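**Status: released with restrictions. Read the fault notice before using the pose tracks.**

# Losten Handheld Manipulation Set, revision 2

Losten is a collection of 1,282 two-handed demonstrations recorded with handheld grippers in furnished rooms. It is maintained by the Fisia data group. This card replaces the one distributed with revision 1 and records a labelling fault found in February.

## Fault notice

In 17 episodes, the left and right gripper streams were exchanged when the recordings were merged. Video and pose files remained internally consistent, so the automated checks passed. Imani Quintanilla identified the error during a replay test at reduced speed, when the two arms of the test cell moved towards each other and the operator pressed the emergency stop. There were no injuries. One finger pad was torn and has been replaced.

The cause was a merge script that assigned sides by the order in which the recorders started. If the right unit started first, the labels were reversed — no warning was written to the log. 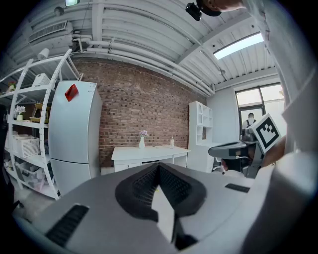

*Wide-angle view from one gripper. The second unit, at right, carries a square fiducial marker.*

## Corrective action

- Sides are now assigned from the unit identifier stored in each recording.
- The merge stops with an error if an identifier is missing.
- The affected episodes have been moved to `quarantine/` and are excluded from the default split.
- Replay on hardware requires a simulated collision check, signed by a second person.

Asger Mikkelsen reviewed the script changes. Bohumila Havlíček compared the remaining episodes with the video by hand and found no further exchanges.

## Known limitations

Marker detection is less reliable near the border of the view, where lens distortion is strongest. Rows with `marker_valid = 0` contain interpolated poses and must not be used for safety analysis. People may be visible in the recordings; users must follow the privacy terms in `TERMS.md`.

Anyone who downloaded revision 1 should delete their local copy of `poses/` and rebuild any derived files. Models trained on it should not be run on physical arms until retrained. Further faults should be reported to Alaric Hutchins through the project tracker, quoting the episode number and software revision.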